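What my wrists learned in November

In November I began a small side job that I did not know existed. Mirta Zapata, my old classmate from the language school, wrote to me that her company Folteck was looking for people who clean well and have patience. I have cleaned apartments for 12 years, so the first part was easy. The patience I had to find.

The job is to do housework while holding two grippers, one in each hand, so that a robot can later learn from the recordings. I had imagined something with a joystick. There is no joystick, and there is no robot in the room either. You do the work yourself, only your fingers are replaced with two hard gray fingers that open and close. Everything you know from your skin is gone. I did not feel if the cloth was slipping, I could only see it.

My first day was towels. Buppha Nilsuwan, who trained me, told me to move as if I were explaining to a child who cannot ask questions. I think this is the best advice I received. When I work alone I do many small things without a plan: I push a bottle with my elbow, I change hands in the air, I turn back for a drop I forgot. For the recordings I must decide before I start. Which hand takes the tool, where it begins, where it stops. If I hesitate in the middle, the hesitation is also in the data, and Buppha sends it back to me with a short note. She is polite, but she sends it back.

After the towels came the bathroom, and there I had my worst week. The squeegee is a simple thing when you hold it in your palm. In the gripper the handle wants to turn, and then only one corner of the rubber touches the surface.
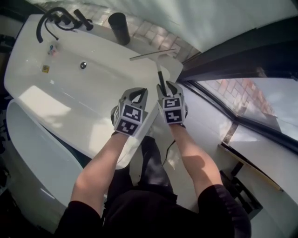

I tried to hold it tighter, which only made my forearm tired. Then I moved the grip closer to the blade and made my strokes shorter, and it became better. Also I learned to keep the left hand near, a little open, and not let it hang beside me as I do at home.

My record for one task is 97 repetitions, and I do not recommend it. By the end I was dreaming about windows. Now I do 2 hours, then I drink tea and shake out my hands, and then I continue.

Sumaiya Cassim, who started in the same month, asked me if I am not afraid to teach a machine my own profession. I thought about it on the bus. Some evenings yes, a little. But I also notice that I clean differently in my own home now - slower, and with less water on the floor. Next they want to try folding fitted sheets. I cannot fold a fitted sheet even with my real fingers, so I have asked my mother for lessons.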